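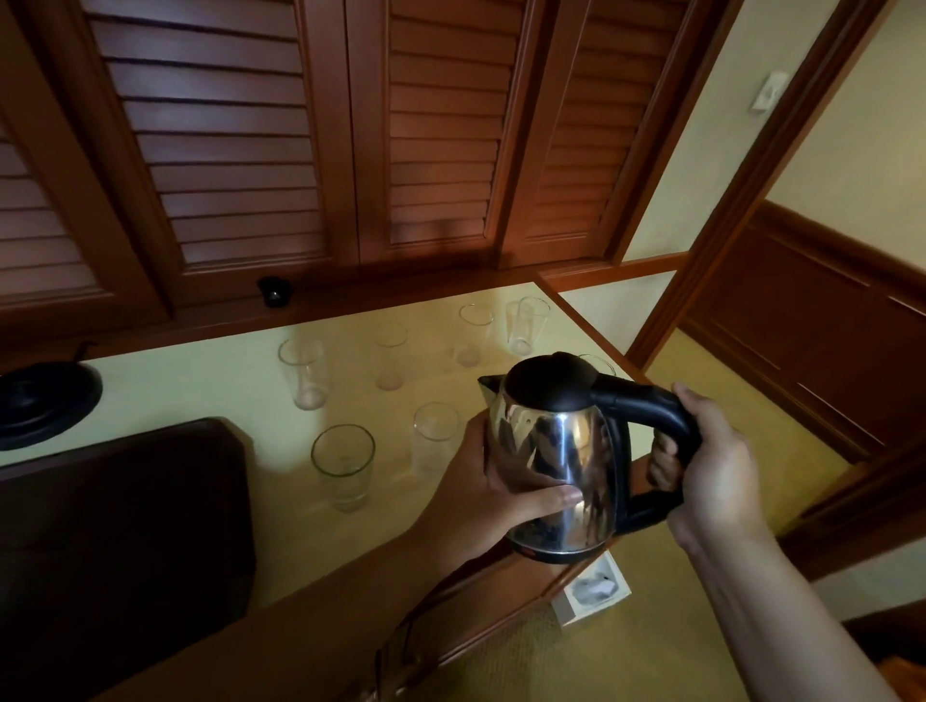

Kitchen tasks, two-handed: how much do you vary the start?
Started by granthorpe_ju

I'm putting together head camera examples for a kettle and glasses task. The list has 70 short tasks in it and this one is giving me the most trouble. The person picks up the kettle with both hands, puts it back on its base, then arranges the glasses. We record in a rented flat called Herano, in the kitchen corner with the slatted doors.

My question is about starting positions. Right now the sheet says "glasses anywhere on the counter, upright." Some people on the team want a fixed layout for the first 500 clips and then random after that. I would go random from the first clip. What do others do?

Ju-won Ham

----

slatcounter wrote:

Random from the start. We did fixed first on a dish rack task and the policy learned where the rack was and not much else. It reached for the same spot with the cup moved a hand's width over. We ended up throwing out most of the fixed clips.

----

Mesfin S. wrote:

I disagree with slatcounter. If you go random right away with a small set, you get a bit of everything and not enough of anything. Fixed layout lets you find out if your labels and timing are any good before you spend weeks on it. We had 2639 clips on the Khoo project before we found that the hand labels were swapped in part of the set. With a fixed layout we would have seen it on the first day.

Also, what do you tell people about the left hand? With a kettle the right hand on the handle is easy to agree on. The left is where everybody does something different.

Mesfin Sisay

----

granthorpe_ju wrote:

The sheet says right hand on the handle, left hand on the body, kettle always empty and cold. It doesn't say where on the body. I left that open on purpose.

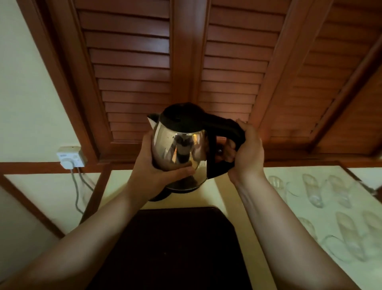

Some people hold it from the side and some get the hand further under. I want both in there. What I don't want is people letting go with the left halfway through, and I send those back to be done again.

The steel is my other worry. It's a mirror, so you get the person's arms in it twice. Has anyone masked reflections, or do you leave them?

----

slatcounter wrote:

Leave them. Every kitchen has something shiny in it. If you mask it the model gets a kettle with a gray blob on it and then has to deal with a real one later.

Mesfin, swapped labels are a checking problem. You can catch that with random layouts too if someone watches 2 clips out of every batch.

----

Mesfin S. wrote:

Someone was supposed to be watching. That's my point. People skip it when every clip looks different, because there is nothing to compare against.

Agree on reflections, leave them.

----

tarn_b wrote:

New here, we use Fultent for labeling and I have a related question. When both hands do the same thing at the same moment, do you write one label or two? Our guide says two and it doubles the work.

----

granthorpe_ju wrote:

Two for us. One per hand, each with its own start and end. I thought it was a waste until I got to the glasses part, where people pick up a tumbler in each hand and bring them over the tray upside down.

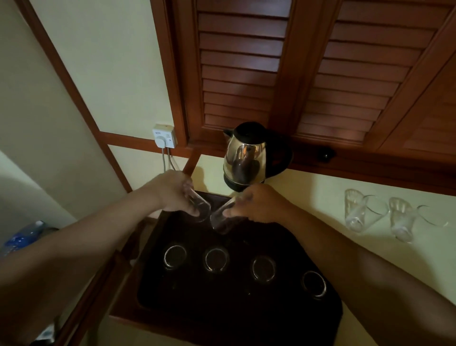

The hands almost never finish together. One glass goes down and the other waits, and if you have a single label you lose the wait. I have the left hand hold still until the right is clear, and that needs to be in the label or it looks like a mistake.

Clear glass is hard for the labelers too. I ask them to mark the grasp by the fingers and ignore the edge of the glass.

----

tarn_b wrote:

OK, that makes sense. I'll stay with two. Do you count upside down as a separate task from upright?

----

granthorpe_ju wrote:

Same task, separate tag. You can filter on it later.

On the first question, I'm going to split it. One short fixed batch to check labels, then random for everything else. I'll post the sheet when the October batch is done.

----

slatcounter wrote:

Fine, but keep the fixed batch out of training.

----

Mesfin S. wrote:

I'd put it in. It's good data once the labels are right.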